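Snack packing open day at the Kullwood hall, 3 August 2019

Five of us drove out to Kullwood for the open day put on by the Ballolo snack exchange. Rawan Ghanem did the driving and Hussam Nimri brought the thermos, as usual. It is an hour and a half from our end of town if you avoid the highway works at Gamau, and there is free parking behind the hall.

The exchange sends boxes of packaged food to people who have moved away and miss what they grew up with, and to others who just like trying things. You fill in a form with what you can and can't eat, and a box turns up a few weeks later. Annelore Frerichs started it in her garage. She told us they sent out around 3000 boxes last year, which was more than I had guessed.

The morning was mostly talk. Rami Sfeir went over how the stock is bought and sorted, and why anything that melts stays off the list until the cooler months are back. He also passed around the customs form, which is longer than you would like. Then we had tea and went through to see the packing.

The tables have checkered tablecloths on them, more like a church lunch than a warehouse. Boxes go on the tables and the snacks go in by hand, small packets and bars mixed together. Sealed packets with a bit of air in them are treated as padding and go around the breakable things. Much of the stock comes in with its original labels and no English on it, so the regulars learn their way around by the colour of the wrapper and the barcode.
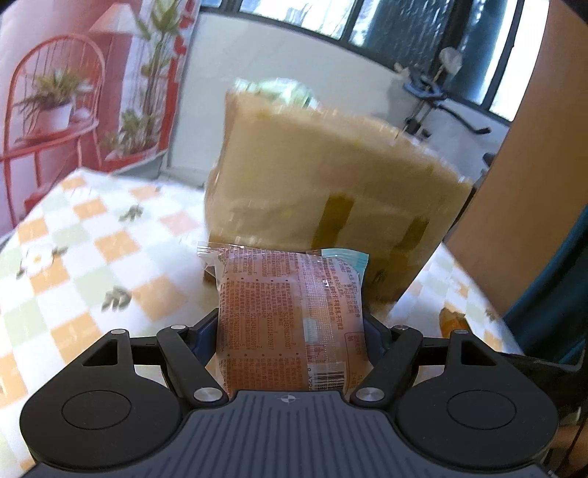
A small sealed packet, back side showing, with the printing in Chinese.

Najwa Saab looks after allergies. Each product has a card in a binder with the ingredients written out in English, and if the card is missing the product stays on the shelf. I asked how many cards there were and she said the binder was on its third spine. Two of the cards I looked at had been corrected in pen where a recipe had changed.

We were each given a list and allowed to pack a box. Mine was for a household in Issahaku that wanted nothing spicy. I put the heavy things in first and then found I had no room left for the bars, so I took it all out and started again. Rawan finished hers well ahead of me. The bars are best stood up along the sides, where they don't get bent.

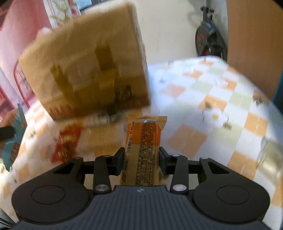

One of the wrapped bars at the packing table, with a cardboard box behind.

Lunch was soup and rolls, gold coin donation. There was a sample table afterwards. I liked the plum sweets and could leave the dried squid. Hussam had the opposite view and bought two bags of it, and we had the windows down on the way home.

A few notes if you are thinking of going. The hall is cold in the morning, so bring a jumper. Entry is free, but you need to put your name down beforehand if you want to pack a box. The toilets are out the back, down three steps with no rail. The next open day is planned for October and Annelore will send the date through once the hall is booked.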